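The starter arrives in a jar from Zovthorpe, with a card claiming the culture goes back to a farmhouse kitchen in Uibo. It costs $33. Flour and water cost next to nothing, and they will grow you a starter on any kitchen counter in a couple of weeks, so I wanted to know what the money buys.

I baked with it all through March. The first loaves were fine. So were the ones from my own neglected jar, which lives behind the mustard and gets fed when I remember. At the table my family split on which was which — and changed their minds after the butter came out.

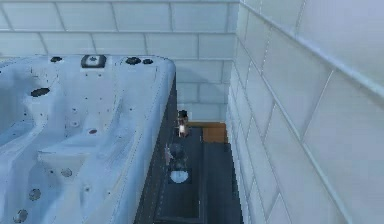 Gediminas Žukauskas thinks I gave up too early, and that an old culture needs a full season of rye before it shows what it can do. Maybe. But the card promises "deep heritage flavor from the first bake," and that was the bake I judged.

The company says it has shipped 4,000 jars. I don't doubt it. Whatever lived in that Uibo kitchen, though, has been eating my supermarket flour ever since, and my bread tastes like it.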